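How to Draw a Six-Page Travel Comic From Your Own Sketchbook
by Citlali Ponce
6 November 2020

I love travel comics, and I love them most when they come from people who swear they can't draw. If you've come home from a trip with a sketchbook full of half-finished doodles and ticket stubs, you already have enough for a short comic. My own first one, Kivov, was six pages about three wet days in a town where I knew two words of the language. I photocopied 53 of them and gave away every single one!

You'll need a pencil, a waterproof pen, plain printer paper and the sketchbook itself. A brush pen is lovely for shadows, but leave it in the drawer for your first page or two.

Step 1. Pick one thread

Go through the sketchbook with sticky notes and mark every page that makes you want to tell somebody a story. Don't look for the best drawings. Then choose a single thread that ties some of those pages together: a missed ferry, the hunt for a particular soup, an argument about a map that went on far too long. My friend Consolacion Dalisay built her whole comic Dillier on one lost umbrella, and it's still the funniest thing on my shelf.

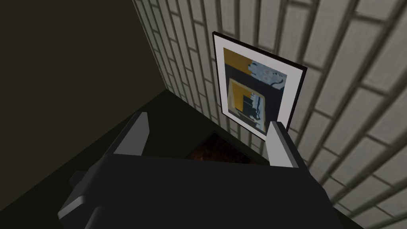
Once you have the thread, write it out in 16 short sentences. Each sentence is going to be a panel, give or take, so keep them plain. "I got off at the wrong stop" is perfect. "I reflected on my journey" is going to be miserable to draw.

Step 2. Thumbnail it tiny

Fold a sheet of printer paper into eight and use six of the boxes as your pages. Draw stick people, and write the words in before you draw anything around them, since lettering always takes up more room than you think. Two or three panels to a page is a good, roomy pace. I usually give the last page one big panel all to itself – it slows the reader down just when you want them to linger.

If a thumbnail bores you, swap it now. Redrawing a box the size of a postage stamp takes a minute, and redrawing an inked page takes your whole evening.
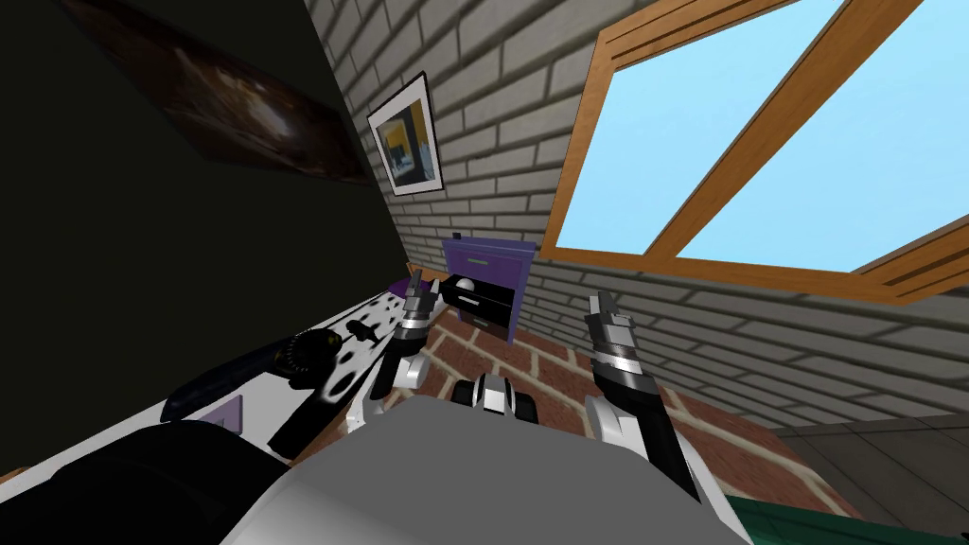

Step 3. Build your places

Backgrounds scare people off, and they really shouldn't. You need one good establishing panel per place, and after that a hint or two will carry the reader along. Choose the texture that says the most about the room and draw only patches of it: for a brick wall, ink a few clusters of bricks and let the rest go blank. If everything in the room slopes, make the bricks slope with it, and the whole panel gets that lovely seasick feeling you want for a night train or a bad hotel. One solid shape, like a purple cabinet in a corner, gives you something to repeat in later panels so we always know where we are.

Step 4. Design yourself

Draw your own face as simply as you can stand, then draw it ten more times. Pick two features you'll never leave out. Mine are a fringe and enormous boots. Consolacion has eyebrows and a scarf, and you'd know her anywhere.

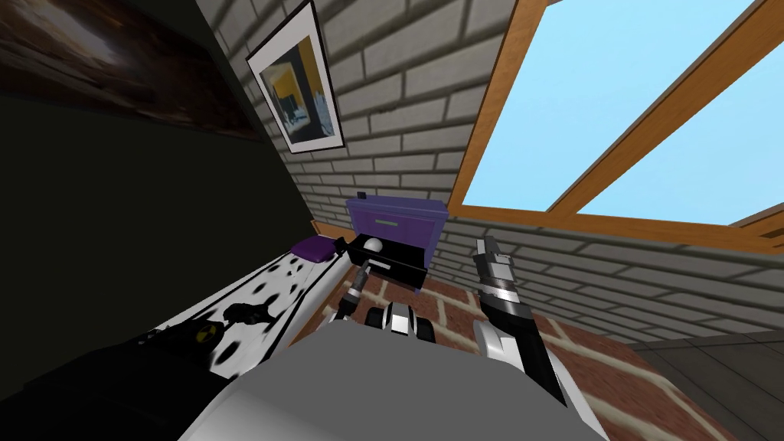
Try the character walking, sitting, eating and sulking. Sulking comes up a lot in travel comics!

Step 5. Pencil, letter, ink

Work in that order on full sheets. Rule faint guidelines for the lettering and use capitals. Ink the words first, then the balloons, then the people, and finish with the backgrounds. Let each page dry completely before you go near it with an eraser – I smeared page four of Xiong in March and had to redo the entire harbor.
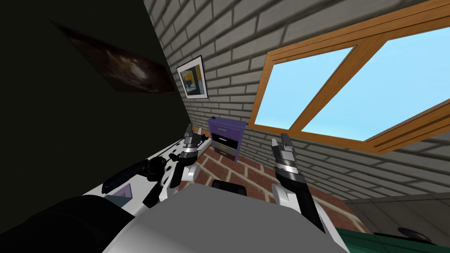

Step 6. Fold and staple

Six story pages plus a front and back cover make eight, so you need two sheets printed on both sides and folded once. Make a blank dummy first and number its pages by hand, then lay your originals out to match. Two staples in the spine will hold it. Put your name on the back, and get started on the next one while your hand is still warm.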